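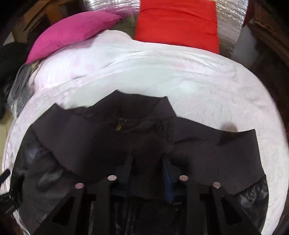

Folding a puffer jacket is a rotten job, and I say that as someone who has owned the same one for years and still shoves it into the cupboard like I'm stuffing a turkey. So when Saranya Pinto told me her group had spent the better part of a year teaching a robot to do it, my first question was why on earth you'd start there. T-shirts are flat! Tea towels are flatter! Her answer was to put a two-fingered gripper in my hand, point me at a bed and tell me to have a go. Black quilting, all puff and shine, a wide ribbed band buckled up into peaks, and one little gold zipper pull glinting at me from the knit. I went for the zipper pull. Apparently everyone does.

The project is called Drellano, and the idea behind it is pleasingly low-tech. You don't bring people into a lab and you don't drive a robot arm around with a joystick. You give somebody the gripper with a camera on it, they do their own chores in their own bedroom with the fingers instead of their hands, and the recordings go off to train a policy. The arm comes in only at the very end, wearing the same fingers, and it has to work out how to do what the person did.

Plenty of groups collect demonstrations this way now. What Pinto and her colleague Karthikeyan Varghese wanted to know was which demonstrations were worth having. They ended up with 2,792 jacket recordings, gathered in homes around Buchanan, and the obvious thing was to throw the lot in. Varghese did exactly that, and got a robot that was fairly good at the first grab and then dithered. It would pinch the hem, lift it, put it down, pinch it again. I watched a clip of this and felt a bit seen, to be fair.

"We thought it needed more data," he told me over a flat white in the downstairs kitchen. "I'd already booked more homes."

It was Lavanya Pai who talked him out of it. She'd been watching the recordings at double speed (her colour-coded spreadsheet is a thing of beauty and also slightly frightening) and noticed how often people let go and started over. A puffer slides about. You grab a bit of padding, it squashes flat, the fabric slips out and you go in again somewhere else. To you and me that's a fumble. To a policy learning by imitation it's an instruction, and it was learning to fumble with great dedication.

The method that came out of this is what they call regrasp trimming. A small model looks at how far the fingers are open and how the cloth moves, and marks each grab as one that led somewhere or one that was abandoned. Recordings that are mostly abandoned grabs get dropped. Recordings with just one or two stay in, and this is the bit I like, because the team found the robot still needs to see people recover from a slip. Cut every mistake and it has no clue what to do when the sleeve gets away from it.

After trimming they had 2,232 recordings left. Same network, same training time, less data, and the dithering mostly went away. On 9 jackets the policy had never met, it finished a usable fold on all but 2. Both failures were long coats with belts, and Pai is philosophical about belts.

I asked whether the mess in people's rooms was a problem. My own attempt had cushions in pink and red up the far end of the bed, a cardboard box, a crumpled plastic bag, a big crinkly sheet of silver insulation throwing light back at the camera. Varghese reckons shiny surfaces worried him more than anything else at the start, with glossy quilting being bad enough by itself. They ran a version trained only on tidy rooms and it did worse in every home they tried, so the clutter stays.

Not everyone is sold. Prakash Venkataraman, who works on cloth simulation at Grotau and read an early draft of the paper, thinks nine jackets is a thin test and told them so. He'd also like to see the trimming tried on something stiffer, such as denim, where people fumble less and the marker model might start throwing out perfectly good grabs. Pinto agrees with him on the denim. They've begun collecting jeans, and the first batch is due to be trained in July.

There's a slower question too, about who decides what a good fold is. Half the people recorded fold the sleeves in first and the other half fold the whole jacket down the middle — the policy picks one or the other depending on how the thing is lying, and the team hasn't worked out exactly what tips it. Pai has a theory involving the hood. Varghese has a different theory, and they were still going at it when I went to find my bag.

I did get my jacket folded, by the way. It took four goes at the ribbing before I gave up on the zipper pull and took hold of the hem, and Pai says my recording would have been trimmed.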